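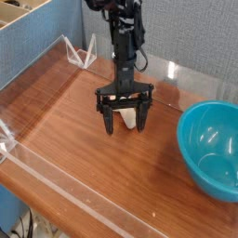 A two-finger gripper over a wooden tabletop.

I have been reading travel brochures for most of my adult life and I still fall for the word "secluded." It got me again this fall. Trelevberg, according to the Trinel website, is a secluded lakeside retreat where the pace of life slows to match the water. I booked four nights in October, paid up front for the discount, and told my sister I was going to read two novels.

The pace of life in Trelevberg slows mainly because the road has a 20 mph limit and one lane. Everybody staying at the Ruawai Lodge has to use it, and so does everybody staying at the two bigger hotels past it, and so do the tour buses. I sat on my balcony the first afternoon and listened to them change gear.

Let me be fair to the lodge. The room was clean. The bed was good, better than mine at home. Nikola Bielecka at the front desk answered every question I had without once telling me to download something, and when I asked her where the secluded part was she laughed and said to try the north path before eight in the morning. I did, and it was lovely, and I saw one man and a dog. By nine it was over.

What I object to is the layer of language between the place and the person paying for it. "Lake view" is my favorite. My room had one if you stood at the left end of the balcony and leaned. There is another category called "lake facing," which costs $35 a night more, and I walked around the outside of the building trying to work out the difference. As far as I can tell, "facing" means you get to sit down.

Then there's the wellness business. Trinel puts a "wellness contribution" on the bill whether you go near the sauna or not. I went near it. It was closed for a private group on Thursday and for cleaning the next morning, and the contribution carried right on contributing. I asked if it could come off the bill and was told it was built into the rate. Then why is it on its own line?

I also have doubts about the reviews. I booked through Trukix, where the lodge has something over 1000 of them, nearly all glowing, and a suspicious number mention "attentive staff and breathtaking sunsets" in that order. Maybe people really do talk like that after a week away. Kane Cartwright, who reads this blog and has been to Trelevberg three times, emailed me before I left to say I was going to hate it out of stubbornness. He thinks the sunsets are breathtaking. I saw two of them and they were fine. The other nights it was cloudy.

The boat trip I would skip. You pay for a full circuit of the lake, and if the wind is up they take you to the island and back. The wind was up. The commentary was recorded, and we turned around while it was still describing a chapel on the far shore that we never reached. They do sell a decent cup of soup on board.

Food in town is better than it needs to be, I'll give them that. There's a bakery behind the church with no English menu and no view of anything, and I ate there every day. I had a plum thing with a crumbly top that I have been trying to make since I got home. Mine comes out like wet cement.

Would I go back? Off season, maybe, in one of the plain rooms at the rear, which look out on a parking lot and are described as "garden side." I read half of one novel. My sister has asked about the other one twice.

Recent posts
The $400 "free" upgrade
Do you need a neck pillow? (No)
Three airports that call themselves by the wrong city
Breakfast included, and other promises
Why I stopped buying the city pass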